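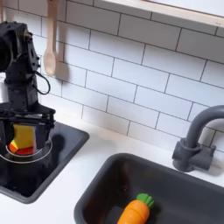
Pronen wants 3,000 for the starter arm. Three grand, and a play kitchen is what most buyers will point it at. Fine by me. Toy blocks and a pot are a fair test, more honest than the slick demo reel.

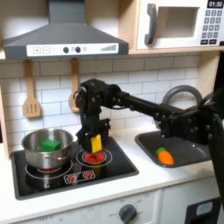 What bugs me is the support plan. Another 800 a year, and you get 16 canned tasks plus a help line out of Ladcombe that closes at lunch. Miłosz Stępień wrote in his review that the kit "teaches patience." Sure. So does a bus stop. I spent 7 evenings on the setup guide and half the screws arn't even named in it.

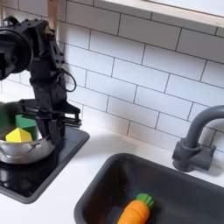
Marciniak sells the arm bare, no plan, and lets you pay per fix. Thats the right way to do it. Hardware good, pricing bad, my whole opinion. Pronen says new terms come in October. I'd wait for those before signing anything.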